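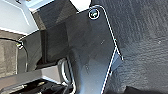

Dark charcoal, coarse grain. Close up.

Fimdale floor and bench matting – charcoal

Hard-wearing textured matting, sold by the metre off the roll or cut to size. We stock the charcoal all year round, the other shades come and go, so ring first if you need a particular one.

Raimo Kinnunen runs the cutting table, he's the one to ask about odd shapes. Bring a paper template if you can. Sketches on the back of an envelope are fine too as long as the measurements are on it and we can read them.

What people buy it for
Workshop benches mostly. Also under desks, in van backs, on shelving, lining drawers, hallway bits where a proper carpet would be a waste. One customer did a whole shed in it, walls as well, says it's a lot quieter in there now.

Sizes
Standard roll width 2 metres. Cut lengths from half a metre upwards, charged to the next half metre. Offcuts are in the bin by the door, priced on the sticker, no returns on those.

Thickness
Two to choose from. The 3 mm is the bench weight, bends round an edge without much of a fight. The 13 mm is for floors where you're stood up all day – heavy, so think about how you're getting it home. A full roll won't go in a hatchback, we've tried.

Backing
Dadholm backing on the 3 mm, plain. The 13 mm has the Iden grip backing, which is better on smooth floors but does pick up sawdust so sweep before you put it down. Don't use the Iden on lino without a layer of something between, it can leave a mark.

Fitting
Unroll it and leave it overnight in the room it's going in. Longer if it's been in a cold van. It will curl at the ends to start with, put something flat and heavy on them and go to bed.

Cut from the back with a sharp knife and a steel rule. New blade every few cuts, a tired one drags the fibres and you get a fluffy edge. For benches the double-sided tape is enough. For stairs please don't use tape, talk to Raimo.

Leave a small gap at the walls on the big floors, it does creep a bit in summer.

Cleaning
Vacuum or a stiff brush, along the grain and then across. Spills, blot first, then lukewarm water and a drop of washing-up liquid. No bleach. No steam cleaners. Oil won't come out completley but on the charcoal you have to go looking for it.

Colour
Batches vary. If you need several lengths to match order them together and say so in the notes. We can't match to a piece bought last year, sorry, different batch.

Free samples, palm sized, posted second class. Limit of 3 per household.

Prices
Price list is at the counter and on the order form. Trade accounts get the usual discount on anything over 17 metres, same batch guaranteed at that length.

Delivery
Local runs go out with Senyo Fiadzo, kerbside only, someone needs to be in to help lift the 13 mm. Further afield goes by carrier and they want a phone number, so please fill that box in. Orders in by noon normally leave the same day, cut pieces the day after.

Collection from the side door, open Saturday mornings as well. Bring the order number.

Returns
Full uncut rolls only, still wrapped, with the reciept. Cut lengths can't come back unless we got the cut wrong, in which case we'll do it again.

Goes with
Ekpo edging strip, black or grey
Double-sided tape, wide
Spare knife blades, pack
Iden underlay sheet

Lighter grey-brown is out of stock until October. Ask to go on the list.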